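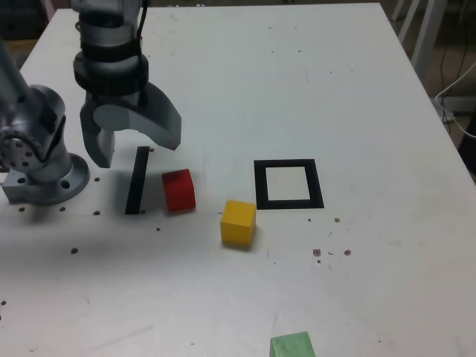
Re: [gripper-eval] Zelleo vs. Toma fingers, cube set

List home | Thread index | Prev by date | Next by date | Reply

On the cube set, the left finger of the Zelleo comes down straight and flat, so I now use it as the reference face and let the curved jaw do the closing. The red and yellow cubes are both fine with that. The thin black bar is a separate problem, see below.

> We ran 571 cycles on the Toma at Prutville before changing
> fingers. 418 of them were clean. Did you keep the wrist
> camera offset from the Zirkness config, or recalibrate?

Recalibrated. The Zirkness offset put the tool center too far toward the curved jaw, and every place into the black square landed off to one side.

Zelleo results so far: 296 clean picks on cubes, same controller, same approach speed. I will stop at 2,000 cycles or when the finger tip shows wear.

The bar only picks reliably if the wrist is turned square to its long side before descent. Taken at an angle it rotates as the jaw closes and comes up crooked. I have not tried it with the Toma.

Two requests:
- Please send the closing force you used at Prutville. My log has the position setpoint only.
- If you rerun, leave the wrist cable on the right side. Routed left, it pulled on joint six past 90 degrees and the controller faulted.

Raw logs go up in August.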